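Femau opens packing bench to public, 3 evenings in Lekport

Lekport, 28 October 2026

For immediate release

Femau, the packaging reuse workshop on the Sedinau quay, is opening its packing bench to the public for three evenings this fall. Free entry, no sign-up. Bring a box you were going to throw out.

The evenings go under the name Pant and are about one thing: getting a second trip out of cardboard. Trimming down tall boxes into low trays. Lining them with paper. Filling the gaps with scrap instead of buying bubble wrap. Small shops in Lekport have been asking for this for a while, home sellers too.

What's on each evening:

Cutting down. How to take a shipping box to tray height with a plain utility knife. Edges will be rough, thats fine for most goods. Tape them if the contents can snag.

Lining. One sheet of white paper across the bottom, folded once if the sheet is too long. Hides old labels and glue marks.

Filling. Crumpled paper, offcuts, whatever is clean and dry. How much is enough, how much is too much, and what happens to a mug when you guess wrong.

Sorting. Which boxes to keep and which go straight to recycling. Anything greasy or damp goes.

Each session runs 90 minutes and has places for 30 people at the benches, standing room behind. Doors at the quay side, not the street side. Children welcome with an adult, knives stay with the adults.

Femau took in some 3000 used boxes from local shops last year and passed most of them on again for shipping or storage. The workshop charges nothing for trays collected in person. Delivery inside Lekport can be arranged for larger orders, ask for the current price list.

A printed guide comes with the evenings, 9 pages, with cutting lines for the most common box sizes and a short section on liners. Copies at the door while they last, after that as a download on the Femau site. Schools and clubs may reprint it free of charge as long as the Femau name stays on the cover.
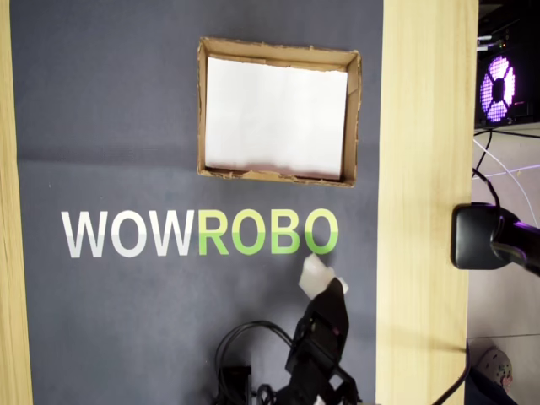 Cardboard tray with a white paper liner on the work mat. Photo: Femau

Shops wishing to donate boxes can drop them at the Sedinau quay during opening hours. Please flatten them first and remove any staples. No polystyrene, no wax coated cartons, no pizza boxes.

Dates and start times for all three evenings are posted on the workshop door and on the Femau site. Changes will be anounced there as well.

Press are welcome at any of the sessions. Please let the office know the day before so a bench can be kept free. Print size photos on request.

Press contact: Femau press office, Sedinau quay, Lekport

ENDS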